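Benefit cliffs, again

2/11/19

Quick one before work. Well, I said quick.

So I got the raise. 40 cents an hour. I know, I know, put it on the fridge. And I sat down with the letters and a calculator and worked out that once you count the tax coming out, and the food help going down, and the child care copay going up, I am keeping almost none of it. Possibly I'm behind. Depends which letter you believe, because the two letters don't agree on what my income is.

I've written about this before but it was a couple years ago and the old post has a dead link in it, so here goes again.

The basic thing is that taxes are worked out by one set of people and benefits by about four other sets of people, and each one looks at your paycheck like they're the only ones in the room. Tax takes its piece. Fine. Then the food program says you earned more, so you get less. Then the rent people say you earned more, so you pay more. Then child care. Every one of those is a small reasonable number if you look at it alone. Stack them up and it's a tax rate that would make a rich guy leave the country.

And nobody calls it a tax rate. That's what gets me. If you earn another 100 dollars and you end up with a handful of it, what is that if not a tax?

There's two kinds of this and people mix them up. One is the slope, where things taper off bit by bit as you earn. Annoying but you can live on a slope. The other is the cliff, where you go one dollar over the line and the whole thing is gone. Child care used to be the bad one for us. My neighbor in Truswood turned down extra shifts three months in a row over a line like that, and her manager thought she was lazy. She had it worked out to the dollar. On a sheet of paper taped inside a cupboard door.

Anyway. The reconsideration form. I sent it in May. They want pay stubs for 8 weeks, in order, and if you get paid every other week that's four stubs, but the form has boxes for eight. I left four blank. It came back. So I wrote "paid biweekly" in the blank ones, very large, and that seemed to satisfy somebody because the next letter was about something else.

I did all that on my lunch breaks over at Kondeck, standing up mostly.

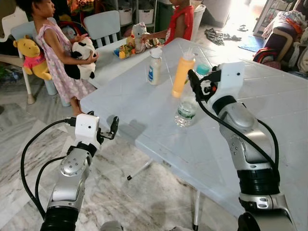 Three bottles on the white table.

OK so where was I. What would fix it.

The thing people bring up is rolling it all into one. One calculation, one form, one rate. You tell one office what you make and they figure what you owe or what you're owed, and it lands in the same account either way. I like it on paper. I liked it a lot when I was younger and had no kids and had never filled out a form that mattered.

Problems, as I see them, in no order:

Timing. Tax is a yearly thing, more or less. Food is a this week thing. If my hours get cut on a Monday type of situation I can't wait for April to be made whole. Any one-office system has to be fast enough for the person with nothing in the bank, and slow enough to be right, and I haven't seen the one that does both.

Who gets counted. Tax looks at me, or me and a spouse. Food looks at who eats together. Rent looks at who sleeps there. When my brother stayed with us for the winter he was in my household for one letter and not in it for another, and both letters were correct. You'd have to pick one. Whichever one you pick, somebody loses money.

And then assets. Tax mostly doesn't care if you've got a little savings. Some of the programs care a lot. I had 400 dollars put away for the car once and spent a whole evening worrying if I had to report it (I did, it didn't matter, but I didnt know that).

The other idea is just give everybody the same flat amount and then tax from the first dollar. No cliffs at all. Seol, the forum I read on this stuff, is full of people who think that's the whole answer and get mad if you ask what the tax rate would be. I'm not against it. I just want to see the number. The number is always in a different thread.

What I'd take, right now, today, is something much duller. Make the programs talk to each other before they change anything. If food is going down because of a raise, don't put rent up the same month off the same raise. Put a cap on the total. Say no household loses more than half of any new dollar, whoever is doing the taking, and let the offices fight it out between them who backs off. Would be a mess for them. It's a mess for us already.

Also give people a notice with actual time on it. My copay letter was dated before I got the raise letter. I still don't understand how.

Somebody asked in the comments last time about the Atow calculator, the one where you put in your wages and it draws you a line. Yes I tried it. It's decent for tax and for food. It doesn't do the rent piece, and it asks for your monthly income like everybody has the same one each month. I put in a good month and a bad month and wrote down both. If you use it do it that way. And print the page, it doesn't save anything, I lost mine the first time and had to find all the stubs agian.

A few things that helped me, for whoever is in the middle of this:

Write the date you got the letter on the envelope, and keep the envelope.

Ask for the worksheet. There is one, behind the letter, showing how they got the number. They have never once sent it to me without asking, but they've always sent it when I did. Mine had my overtime from one busy pay period treated like I get it all year.

Report the raise even if it hurts. I know. But paying it back later is worse, they take it out of the next months and you can't plan around that at all.

And do the math before you say yes to extra hours, then maybe say yes anyhow. I did. The hours count for things later on, like the retirement credits, and the kid ages out of child care soon enough and then that copay's gone. A bad year on paper might be ok over five. Might. I went back and forth on it for days.

Got to go, I'm late. Will put the worksheet numbers up when I get the second one back, and I'll fix the dead link in the old post if I can remember the password for that account.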